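Skip to content Home Lists Archive Paths & Verges Log in

We use cookies to keep you signed in to the archive. Accept / Manage

Re: [paths] Flesutcombe track, state of the gravel

Dorota Jabłońska
17 Nov 2022

All,

Quick one before I go out, sorry for the fragments. Replying to the message quoted below as it's been sitting there and the Marciniak quote runs out soon.

> Has anyone walked the track end to end lately? I've been asked
> whether we want the full 16 tonnes again or whether we can get
> away with a top-up at the Buruvton end. Also whether the hedges
> want doing at the same time, as the contractor would sooner bring
> the flail and the gravel in one visit. I've not been up there since
> the summer and don't want to guess. Pictures would help if you
> have them.

Yes, went up and back. Low sun the whole way so some of the far end is a white-out, but the surface near to is clear enough. Start with the stretch by the tall trees. Stone is well spread there, pale greys and beiges, small stuff, no complaints from me. Grass and weeds along the left edge want strimming, nothing more. I would not touch the trees. They are the only shade on the whole track and I got shouted at last time anyone went near them with a saw.

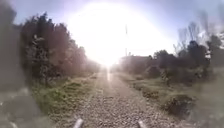
Track by the tall trees, looking towards the pole.

So no new stone on that bit. If the lorry has to tip somewhere it can tip further on.

Next the part by the red-leaved tree, which I think is what the "full 16 tonnes" is really about. Opinions differ. Mine is that it's wearing thin. There's packed earth coming up between the stones and the coarser stuff is what's left. Would a top-up do it? Probably, if they roll it properly and don't just tip and run like in January. 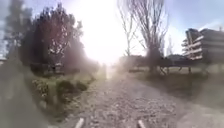
The two little round bushes on the verge are to STAY please. Could whoever talks to the contractor say so in writing, one of them is right by the gravel and a flail won't notice. I'd put canes in by them on the morning. Low hedge behind is a light trim at most and can go in next year's money if we're short.

Edging: I know somebody wanted boards put in. At 90 pounds a length I can't see it. The edge of the grass has held perfectly well without for as long as I've been on this list and boards only rot and trip people.

Then the open stretch with the rail fence. Different stone altogether, much paler and sandier, and uneven. Couple of faint ruts starting along it. Not bad yet but I'd rather have them raked out now than filled later. Rake and a bit of fines, two people, one morning. Verge on the left is the worst of the lot for growth, tall grasses and all sorts, some of it high enough that you can't see past.

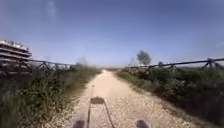 Open stretch, rail fence on the left. Faint ruts in the sandy gravel.

Fence itself I didn't check rail by rail, so don't take this as a report on the fence. Somebody with a hammer could wlak it.

So what I'd say to Marciniak:

- top-up only, 4 tonnes, by the red tree
- rake and fines on the sandy stretch, we can do that ourselves
- strim both lefthand verges, leave the round bushes
- no boards

If they say it's not worth the lorry for 4 then ask if they can share a load with the Riser job, which is the same stone I beleive. That knocked a fair bit off the delivery last time.

I have 2 rakes and a decent barrow, need the loan of a strimmer, mine is in bits on the bench. Can do most mornings after next week but not before.

Replies to the list please, not just to me, or it gets lost.

Dorota

ps whoever left a flask on the stile at the Buruvton end, it's on my windowsill

Previous in thread Next in thread Back to archive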